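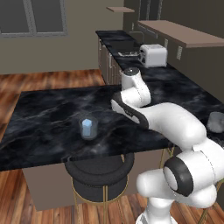 Fig. 1. Kitchen island with a black marble countertop, faint grey and white swirls running through it.

Stone Indoors: Marble and Its Impostors
Plosonbridge College, Earth Materials, Lecture 5 handout
Poppy Garside
Posted to Skillitz 3/21/20

Last lecture we left a pile of limy mud on the floor of a warm, shallow sea. In this one we bury it, cook it, squeeze it, and bring it back up so that someone can roll out pastry on it. I love this topic. Marble is one of the few rocks that everybody already has an opinion about, and most of us have leaned on a slab of it (or something sold as it) without giving a thought to where the stripes came from.

Bring this handout to the practical. The blanks in section 6 are for your own notes.

1. Two meanings of one word

To a geologist, marble is a metamorphic rock made mostly of carbonate minerals, calcite or dolomite or both. It began as limestone or dolostone and was recrystallized by heat, usually with pressure as well.

To the stone trade, marble has long meant any carbonate rock that takes a good polish. That lets in a lot of limestone that has never been metamorphosed at all. Plenty of famous black "marbles" are fine-grained limestones, dark with organic matter, and some still have fossils in them! Look for coral and shell in cross-section the next time you're stuck in a bank lobby. Serpentinite gets sold as green marble too, and that isn't even a carbonate rock.

Neither side is being silly. A mason cares how a stone cuts, wears and shines. We care how it formed. Just be clear in your lab reports which sense you are using. If you write "marble" with no qualifier, I'll assume you mean the metamorphic rock and mark accordingly.

2. From mud to marble

Limestone is mainly calcite, CaCO3. Much of it starts as shells, skeletal bits and fine lime mud. Under a hand lens an ordinary limestone is a jumble of pieces with cement between them.

Heat it, and the small crystals become unstable next to the larger ones. Atoms shift across the grain boundaries, the big grains grow at the expense of the little ones, and the fossils and bedding fade. What's left is a mosaic of interlocking crystals. Broken marble glitters like coarse sugar, because each grain snaps along flat cleavage planes and those planes catch the light. Tilt the piece slowly under a lamp and the sparkle moves across it. (Do try this. It's my favourite thirty seconds of the whole course.)

Two settings do the cooking:

Contact metamorphism. Magma pushes into limestone and bakes the rock next to it. The marble forms a rim around the intrusion, often with coarser grains close to the heat and finer ones farther out. Hot fluids may bring in silica, iron and other elements, and then you get skarn, full of garnet and pyroxene.

Regional metamorphism. A whole belt of crust is buried and deformed as mountains are built. The marble can be folded, stretched and smeared out, and this is where many of the really dramatic swirls come from.

A chemically pure limestone gives a pure white marble, and there isn't much else it can do. Calcite doesn't change into a new mineral over the usual range of metamorphic conditions. The impurities are where the fun is. Silica and clay react with the carbonate to make tremolite, diopside, wollastonite and a whole family of others, and those minerals can tell us how hot the rock became.

3. Where colour comes from

White: calcite or dolomite with very little else in it.

Grey to black: carbon. Organic matter in the original sediment turns to graphite as it heats up. It takes surprisingly little to darken a whole block.

Pink, red and brown: iron oxides, mostly hematite, finely scattered or lining the cracks.

Yellow and cream: limonite and other hydrated iron oxides, often from later weathering.

Green: serpentine, chlorite, or diopside in small grains.

Polish changes colour too, or at least what your eye makes of it. A rough surface scatters light in every direction and looks pale. Smooth it and less light is scattered at the surface, so you see down into the stone and the tone deepens. Wetting a rough chip gives you a preview of the polished colour, and field geologists lick or spit on rocks for just that reason. In the lab, please use the squeeze bottle.

4. Reading veins and swirls

Students often use "vein" for every line in a slab. Try to separate three things.

True veins are fractures that filled with new minerals, commonly white calcite. They have fairly sharp edges and they cut across whatever was there first. Where two veins cross, the one that slices through the other is younger. You can work out a little history of a countertop this way, and I have been late for dinner doing it.

Bands and swirls are older layers of differing composition that were deformed while the rock was hot and weak. Their edges tend to be softer. Follow one band and you may find it thickens in the hinge of a fold and thins along the limbs.

Stylolites are thin, jagged, toothy seams, like the trace of a heartbeat. They form where carbonate dissolves under pressure and leaves clay, oxides or carbon behind. They are common in limestone and can survive into low-grade marble.

Remember that a slab is a two-dimensional slice through a three-dimensional body. Cut the same block at right angles and the pattern may be unrecognizable. Sawyers speak of vein cut (across the layering, giving stripes) and cross cut or fleuri (parallel to the layering, giving cloudy patches). When two neighbouring slices are opened like a book and set side by side, the mirror pattern is called bookmatching.

5. Why cooks and marble argue

Calcite is 3 on the Mohs scale. A steel knife is well above that, and so is the quartz grit that comes in on your shopping. So marble scratches.

It also reacts with acid:

CaCO3 + 2H+ → Ca2+ + H2O + CO2

Lemon juice, vinegar, wine and tomato will all do it. The result is an etch, a dull spot where the polished surface has been eaten away. An etch isn't a stain, and no amount of scrubbing will lift it. It has to be repolished. A stain is something that has soaked into the pores, oil for instance, and a poultice can often draw it out. Sealers slow down staining and do almost nothing about etching. Etches are a paler, duller patch on a dark polished stone, so they show up well there. Honed (matte) finishes hide them better.

Its virtue is that it feels cool. Marble conducts heat away from your hand, or from a lump of buttery dough, much faster than wood does, though both have been sitting in the same room at the same temperature. Pastry cooks have known this for centuries!

Granite, for comparison, is mostly feldspar and quartz, with a hardness of 6 to 7, and it shrugs off lemon juice. Engineered quartz is crushed quartz in resin. It resists acid but can scorch under a hot pan. Soapstone is soft enough to scratch with a fingernail where talc is abundant, yet acids leave it alone, and that's why old chemistry benches were made of it.

6. Practical: the Bullel suite

Wayne Crabtree will have the trays out in Room 13. The samples are from the old quarry at Bullel, where a grey limestone passes into marble as you walk toward the granite. Work through them in order.

Specimen 784. Dark grey, fine-grained, fossils visible. Sketch one fossil.
Notes:

Specimen 807. Mid grey, with white veins. Find a place where two veins cross and say which is younger.
Notes:

Specimen 938. Pale and sugary. Measure five grains and give the range.
Notes:

For each one, test hardness with the copper strip and the steel nail, then put one drop of dilute hydrochloric acid on the rough face. Goggles on first. Calcite fizzes straight away. Dolomite hardly reacts until you powder it, so scratch up a little dust and try again before you write "no reaction". Rinse and dry each piece before it goes back in the tray. Keep acid off the polished faces, please. Wayne did those by hand over most of November and they are gorgeous.

The Zinchenko collection of polished offcuts is in the cabinet by the door. No acid on any of those. Use the hand lens and your eyes.

7. Before next time

Choose one piece of decorative stone in a public building and draw a square of it, one hand-span on each side. Label the bands, veins and any stylolites, and list the events in order from oldest to youngest. Colour is welcome. Say whether you think it is marble in the trade sense, the geological sense, or both, and give the evidence. If you can't tell without a test you aren't allowed to do on someone's wall, say what the test would be.

Upload the drawing to Skillitz. Next lecture is slate and schist, so bring a pocket mirror if you have one.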